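What a Scalp Serum Label Leaves Out
February 2020

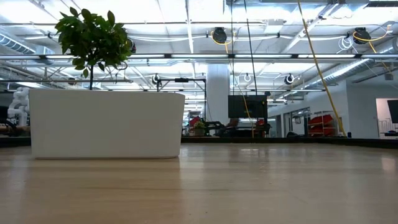
Leave-on scalp serums sit between cosmetics and medicines, and the labels are written accordingly. "Helps hair look fuller" is a cosmetic claim. "Restarts growth" is a medicinal one and needs trial data behind it.

Kistitik's 40 ml serum lists caffeine fourth, after water, alcohol and glycerin. Ingredients are listed in descending order of weight down to one per cent, and below that in any order the maker likes. The Plunalora version, sold in a 200 ml bottle, puts caffeine after the preservative, which suggests a low dose. Neither label gives a percentage.

Chornovol, the contract laboratory in Tilbridge, ran a user test for Kistitik last July with 149 adults. Participants applied 2 ml nightly and rated their own hair. There was no placebo group and hairs were not counted, so the results describe satisfaction only.

Alcohol content matters more day to day. High levels dry quickly but can sting a broken or flaking scalp. Patch test behind the ear and leave it overnight.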